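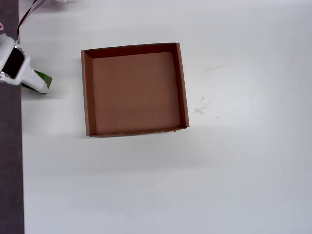 Figure 1. Shallow cardboard tray, open and empty.

Where does the box go? Cardboard claims and cardboard habits at Poirier residence
Second-year project report, Materials and Society
Submitted 2019-08-21

Background

Every parcel that comes into the Poirier mailroom says something nice about itself. It is recyclable, or it is made from recycled fibre, or it is part of a journey. Some of the boxes have a little paragraph inside the lid thanking the customer for caring. I started this project because I wanted to know what any of those sentences commit anybody to, and I finished it thinking the answer is very little.

The question I set in the proposal was: what happens to a corrugated box between the mailroom counter and the back of the recycling truck, and does the printing on the box make any difference? The proposal also promised a life-cycle comparison between single-use cartons and the Mevby returnable crate. I dropped that part. The reasons are under Limitations, and I think they are more interesting than the comparison would have been.

What is on the box

I logged 372 parcels over four weeks, beginning in February. For each one I wrote down the sender, the outer dimensions, the recycling claim if there was one, the type of tape, and whether the box had any plastic film, foam or waxy coating. I didn't open anybody's mail. The fill was recorded only when the resident opened the parcel at the counter and agreed to let me look.

The claims fall into a few families. The commonest is the plain loop symbol with no words. Next comes "100% recyclable", which is a statement about the material and not about the town it has been sent to. Hemitz, the furniture and housewares seller that accounts for more of our mail than anyone else, prints "Please recycle me" on two sides and nothing about recycled content anywhere. Udholm, which makes cartons for several of the smaller shops, prints a percentage on the bottom flap, but the same percentage appears on its single-wall and double-wall cartons and on its heavy mailers. I find it hard to believe three different boards made for three different jobs have identical content. I wrote to ask and was sent a brochure.

A loop symbol is an odd sort of promise. It doesn't say who will do the recycling, or at whose expense, or into what. Corrugated board is one of the better recycling stories we have, and I don't want to pretend otherwise. The fibre is worth money, mills want it, and a clean flattened box put out on the right day has a good chance of becoming another box. My complaint is that the symbol was on the greasy ones too.

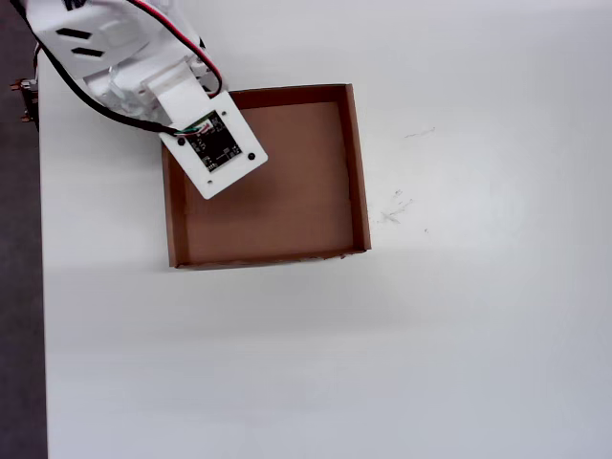

The second thing I looked at was size. Of the parcels I could measure inside, the worst offenders were small hard goods shipped in the next carton up from the one that would have fitted. A phone cable came in a box that could have held a toaster. The usual defence is that a warehouse stocks a limited range of cartons and the packer grabs the nearest one that works. I accept that as a description of how it happens. As a defence it is thin, especially from a company that has printed a tree on the lid.

Void fill is harder to be fair about. Paper fill goes in the same bin as the box and causes no trouble. Air pillows are light and use hardly any material, but they have to go to a depot that is two buses away, and I would be surprised if a single one from our building has ever got there. A shop that swaps paper for air pillows can honestly report less packaging by weight. It has also swapped something our building recycles for something it throws out.

What residents say

I ran a short survey at the mailroom counter and in the laundry room and got 46 completed forms. Almost everyone said they recycle their boxes. Most said they flatten them first. A good number told me in the comments that other people on their floor do not.

I would treat all of this with caution. People filled in the form standing beside me, I was wearing the sustainability office lanyard, and the first question had the word "recycling" in it. A friend in another course pointed out that I had more or less asked people whether they were decent. She was right, and if I did it again I would ask what they did with their last parcel and leave it at that.

The bin room tells a different story. I checked it on collection mornings before the truck arrived. Boxes were in the blue carts, certainly, but many were whole, and a whole box in a cart is mostly a container of air that keeps the next person's box out. The overflow goes on the floor. What is on the floor gets walked on and leaked on, and at some point somebody tidies it into the garbage dumpster because that is the one with room. On the worst morning I pulled up to 132 pieces of board out of the dumpster and the pile beside it. I can't give a firm number because some of it was torn and I may have counted halves of the same box as two.

I looked for any sign that the printed claims changed where a box ended up. Hemitz boxes, the ones that ask so politely, were in the dumpster in much the same proportion as plain ones. My sample is too small to be strict about that, but if the wording has an effect it is not one I could see with gloves on and a clipboard. 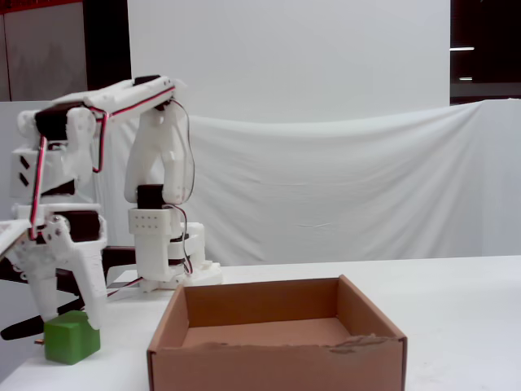
Figure 2. White 3D-printed arm with black servos, on a white tabletop.

Sorting and contamination

The contractor's leaflet allows tape and labels and asks residents to keep out food, wax and wet board. I asked what proportion of our carts is rejected at the other end. The reply was that loads are assessed on arrival and that contamination is "within the expected range". I asked what the range was. That email is still unanswered as I write this.

Pizza boxes deserve their own paragraph, since half the comments on the survey were about them. The leaflet says no. The poster in the lobby says yes if clean. The sticker on the cart has a picture of one with a line through it, though the sticker has faded to the point where the line is the first thing to go. Residents who read all three would be less sure at the end than at the start. I tore the lids off mine and put them in with the paper, and I can't swear that was correct.

Returnable crates

Mevby ran a trial with two shops near campus in which goods come in a folding plastic crate and the customer hands it back. The project page says each crate replaces a large number of cartons over its life. That may be so. It depends entirely on how many times the crate comes back, and the page gives a design life, meaning how many trips the crate could survive. Those are very different numbers. My own bicycle has a design life of decades and was stolen in its first autumn.

I asked residents who had used the scheme what they thought. They liked it. They liked the crates so much that I saw several being used as bookshelves.

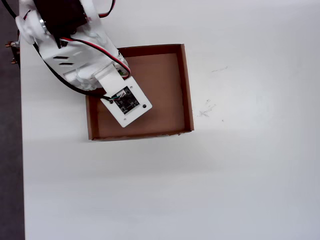
None of this proves reuse doesn't work. Milk crates and beer bottles have managed for generations, mostly with a deposit and a truck that was coming back anyway. A folding crate with neither of those is relying on goodwill, and the bin room had given me a low opinion of goodwill by then.

Limitations

The life-cycle comparison was dropped because I could not get a return rate from Mevby or a board weight from Udholm. I could have filled both gaps with averages from published studies. I tried it in a spreadsheet, and found that by choosing sensible-looking values I could make either option win by a comfortable margin. A chart from that spreadsheet would have looked very good in this report, and so I have left it out.

Other weaknesses: one building, one season, one person doing the logging. I missed parcels that were delivered straight to rooms. My sizes are to the nearest centimetre and the tape measure was a cloth one. The log does not separate residents who order a lot from those who hardly order at all, and I suspect a small number of people account for a great deal of the cardboard.

Recommendations

Put a flattening table and a blunt box knife on a chain in the mailroom, where people already have the parcel in their hands and can leave without it.

Ask for a second cardboard pickup in the first weeks of term. The carts were full well before the truck came, and more posters won't make them bigger.

Replace the leaflet, the poster and the sticker with one sheet, agreed with the contractor, including pizza boxes.

Ask the contractor again for the rejection figure. The residence pays for this service and should be able to see it in writing.

The full parcel log is held with the course office, with room numbers removed. The clipboard sheets from the bin room are there too, though some are stained and the last page is hard to read.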